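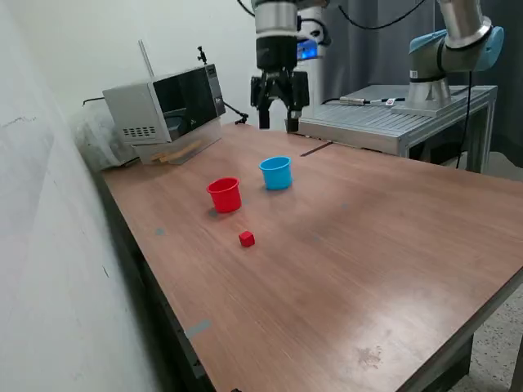 Table surface with red cup, blue cup and red cube.

Reported by: Rozália Kolář
Assigned to: Lena Jabłońska
Category: Furniture / work surfaces
Item: Clalitz table, wood-grain laminate top
Status: Open, waiting on parts

Reported problem
Table rocks when leaned on at one corner. Small items placed near the middle creep over the course of a morning. There is also a dark smudge near one edge of the top that does not come off with a damp cloth, and a small gray spot on the opposite side. Tape on the side edge of the top is still holding. Please advise whether the top needs replacing.

Tuesday, 9:40, L. Jabłońska
Checked level with a 100 cm spirit level, lengthwise and across. Lengthwise is fine. Across the top the bubble sits off center. Leg feet are the screw type. One was backed out by several turns and its lock nut was loose. Turned it in until the rocking stopped, then tightened the nut by hand. No 19 mm wrench in the room, so final tightening is still to do.

10:15, L. Jabłońska
Smudge: tried warm water and dish soap, then isopropyl alcohol on a white cloth. Some color transferred to the cloth on the first pass, none after that. No raised edge when a fingernail is run across it. I read this as a stain in the surface layer. Gray spot not treated yet. Please do not use the Skirlow abrasive cream on this top. It dulled the finish on the table in the storeroom and the patch cannot be polished back.

10:50, R. Kolář
Understood. The cream has gone back to the cupboard. Is the creeping caused by the level or by the surface? The cubes are what we notice most, the cups less so.

11:05, L. Jabłońska
Probably level plus vibration. To separate the two, put one cube down on a clean part of the top, well away from the smudge, and mark its position with pencil on masking tape. Leave it alone for an hour.
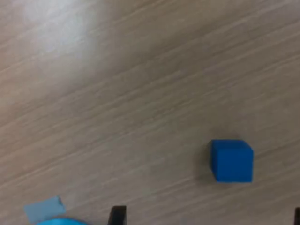 Use the same cube for every run and set it down with the same face up. If it stays within 1 mm of the mark, the surface is fine and the foot was the cause. If it moves, note the direction and repeat with the cube turned a quarter turn.

11:20, R. Kolář
Will run it after lunch and add readings to this ticket.

11:30, L. Jabłońska
Replacement lock nuts requested from Procházka, part 131, one set. Delivery can take up to two weeks. Until they are fitted, do not drag the table. Lift it from both ends.

Open items
- Tighten lock nut with wrench
- Cube readings (R. Kolář)
- Treat gray spot, alcohol only
- Replacement top: not recommended at this stage

Contact Triltidley Facilities Desk | © Triltidley | Back to top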